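Drornoswood picnic range goes on sale this June

I've been wanting to write this one for months, so forgive me if I go on a bit. Our first proper summer range at Drornoswood is ready, it's in the shop from June, and I'm so pleased with it I've been eating my lunch off it all spring!

A bit of background for anyone new to us. We're a small homeware shop in Millitz, best known for tea towels, and every year customers come in and ask what we've got for picnics. Every year I've had to send them off with a tea towel. Last autumn my business partner Said Ragab put his foot down and said we should make something of our own, so we did. The cloths are woven cotton, in gingham, and there are nine colours to pick from (the yellow is my favourite, and yes, I did get my way about putting it first on the list).

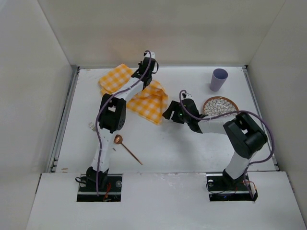
What's in the range

Cloths, napkins, tumblers, plates and spoons, all sold singly. I was quite stubborn about that. I hate having to buy a set of six when I've broken one, and I don't think I'm alone. You can mix the colours however you like, and if you lose a spoon in the long grass you can come back and get another.

The cloths are cut at the Nader workshop down the road, where they let me fuss over the hems for far longer than was fair. They wash at 40 and they do crease, I won't pretend otherwise, but I like a cloth that looks as if it's been sat on. Said irons his. We've agreed to differ.

We tried the samples out on 255 customers over the winter, and their comments changed quite a lot. The napkins got bigger, and a green that everyone said looked like pond water has gone for good.

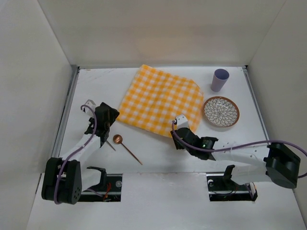
Yellow gingham cloth with a lavender tumbler, round plate and copper-coloured spoon.

The first batch is 761 cloths and when they've gone there'll be a wait until the next lot is woven. You can buy in the shop on Stergiou Street, or ring and we'll put one by for you for three days.

Come and have a look, there'll be lemonade on the counter all through June. If you write about homes or food and would like to borrow some pieces, just ask for me at the shop.

Damilola Olaniyan
Co-owner, Drornoswood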